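Reading time: 7 minutes

20/08/2025
By the Eltine kitchen desk

Eltine Wire Draining Rack, Standard

The Standard is the draining rack we have sold the longest. It holds plates, bowls, mugs and the odd saucepan lid, and it stands on the worktop beside the sink or inside the larger of two bowls if you have a double sink. It comes in one piece and there is nothing to assemble. Cutlery goes in a separate pot, which is sold with the rack or without it.

We changed the feet in February. The old ones were push-on caps and some customers found they worked loose after a year or so. The new ones are moulded round the end of the wire and will not come off in normal use. If you have a rack with the old caps we still keep them in stock, sold in sets of four, and they fit every Standard made before the change.

What it is made from

The frame and prongs are steel wire, welded at every crossing and then coated. The coating is a baked powder finish. It is not the thick plastic dip you find on cheaper racks, which tends to split at the joints and let water in behind it. Powder is thinner and harder. It will chip if you drop a cast iron pan on it from a height, and a chip should be dried and touched up fairly soon, as bare steel in a wet kitchen will rust. We sell a small bottle of touch-up paint for this. One bottle does a great many chips.

There is also a stainless version, the Standard S. It costs more and has no coating to chip. It does show water marks, particularly in hard water areas, and needs a wipe with vinegar every few weeks if that bothers you. Both versions are made on the same jig and take the same accessories.

Plates and spacing

Most questions we get are about plates. The prongs are set for ordinary dinner plates up to 300 mm across. Bigger plates will stand in the rack but they lean, and a row of large leaning plates will push the ones at the front forward. If your plates are all oversized, look at the Drotero, which has taller prongs and a wider gap.

Thickness matters as much as width. Thin porcelain will sit one plate to each gap. Heavy stoneware, the sort with a rolled rim and a thick foot, usually wants every other gap. Deep pasta bowls also want every other gap and are best put at one end, facing the same way, so that the water runs off the rim and doesn't collect in the foot of the bowl behind.

Air does most of the drying. A rack packed tight will still be wet in the morning, whatever it is made from. If you wash up for four or more people at a time, dry the glasses by hand and leave the rack for the plates and pans.
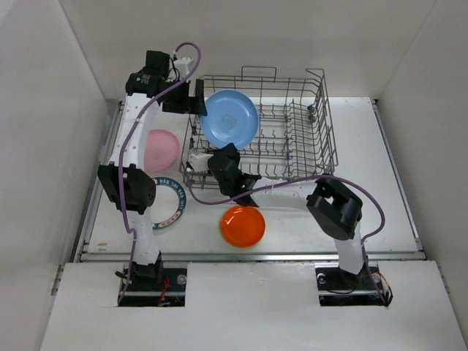 Glasses and mugs can go upside down wherever there is room on the floor of the rack. We don't recommend hanging wine glasses over the prongs. The stems are narrow and the bowls knock together when the worktop is bumped. A folded tea towel next to the rack is a better place for them.

Chopping boards can stand on their edge along one side. Wooden boards should be turned end over end now and then while they dry, so that one edge isn't always the wet one. Thin flexible boards tend to flop and are easier to hang from a hook.

The drip tray

A tray is supplied with the Standard. It is a plain moulded tray with a spout at one short end, and the end away from the spout is slightly raised so that water runs towards the sink. Put the spout over the edge of the bowl by a finger's width. If the tray holds water, the worktop is probably not level — this is more common than people think, especially in older houses — and a folded piece of card under the back corners will put it right.

The tray goes in the dishwasher. The rack will too, if your dishwasher is big enough, though hand washing is kinder to the coating.

You can use the rack without the tray on a ridged draining board. On a smooth worktop, use the tray or an absorbent mat. Water left standing against a laminate joint will lift it in time, and on solid timber it leaves black rings that have to be sanded out.

Weight

We rate the tray and rack together for 17 kg, spread evenly. That is a lot of crockery. The usual cause of a bent prong is a single heavy item dropped in at an angle, and prongs can be bent back once or twice by hand without harm. After that the weld starts to suffer. Lift the rack by its frame with both hands, and empty it first.

Cleaning

Limescale is the main thing. It builds up where the wires cross and where the feet meet the frame. Once a month, or once a fortnight in a hard water area:

Fill the sink with warm water and add a cupful of white vinegar.
Lay the rack in it for half an hour, turning it once.
Go over the joints with an old toothbrush.
Rinse well and dry with a cloth.

Don't use bleach on the coated version. It dulls the finish and doesn't shift scale anyway. Don't use wire wool on either version. For grease, ordinary washing-up liquid is enough. If a pink or orange film appears on the tray, that is a common household bacterium that likes damp places. Wash it off with hot soapy water, dry the tray fully, and leave it standing on its edge overnight once a week.

Tea and coffee stains on a light tray come off with bicarbonate of soda made into a paste. Leave it on for ten minutes and wipe.

Which rack for which kitchen

The Standard suits a worktop with a clear space beside the sink. Measure the space before ordering and remember to allow for the tray, which is a little bigger than the rack on all sides. Check the height as well if you have wall units above the sink. Plates need to be lifted up and out, and a low cupboard makes that awkward.

The Drotero is for large plates and large households. It is deeper from front to back and heavier. It will not fit inside a sink bowl.

The Reddy is the folding one. It opens into an X shape, holds plates only, and goes flat in a drawer or down the side of the fridge. It is a good choice for a small flat or a caravan. It is less steady than the Standard when only one side is loaded, so start in the middle and work outwards.

The Jondska roll-up mat lies across the sink on its own. It is a row of steel rods held in silicone ends. It will take pans, vegetables and a few bowls, but plates have to lie flat on it and dry slowly. A good many people buy it to go with a Standard, for the overspill at weekends.

Accessories

Cutlery pot. Hooks over any side of the rack. Drain holes in the base. Knives should go in blade down.

Mug rail. Clips to the long side and holds mugs by the handle. Handles that are very thick or set close to the mug won't go on it.

Spare feet, old pattern. Set of four.

Touch-up paint. Matches the coated finish. Shake well, two thin coats, leave a day between them.

Replacement tray. Please check which tray you have. The older one has square corners and the present one has rounded corners, and the rack's feet sit in slightly different places.

Delivery and returns

Racks are sent out in a plain cardboard box with paper packing. We stopped using plastic bags for these some time ago. Orders usually leave us the next working day. We keep 200 of the coated version on the shelf at most times of year and fewer of the stainless, which can run short before Christmas.

If the rack isn't right for your kitchen, send it back unused within the return period shown on your order and we will refund it. Postage back is at your own cost unless the rack is faulty or we sent the wrong one. Check it over when it arrives. A rack that rocks on a flat surface should be reported straight away — stand it on a worktop you know to be level, press each corner in turn, and tell us which one lifts.

The frame and welds are guaranteed for five years in a home kitchen. The coating is guaranteed for two. Chips from knocks aren't covered, and neither is rust that has started from a chip. Use in a café, canteen or holiday let isn't covered by the home guarantee, though we do sell to those places and can quote for larger numbers.

Ordering details

Eltine Standard, coated, with tray: code 109
Eltine Standard S, stainless, with tray: code 109S
Cutlery pot, spare feet, touch-up paint and mug rail are listed under Sink Accessories.

The rack can also be ordered without a tray. Ask for this in the notes box when you check out and the price will be adjusted before the order is sent.

Related items

Drotero Large Plate Rack
Reddy Folding Rack
Jondska Roll-up Sink Mat
Eltine Cutlery Pot
Washing-up bowls: a size guide
Looking after wooden chopping boards
Getting limescale off taps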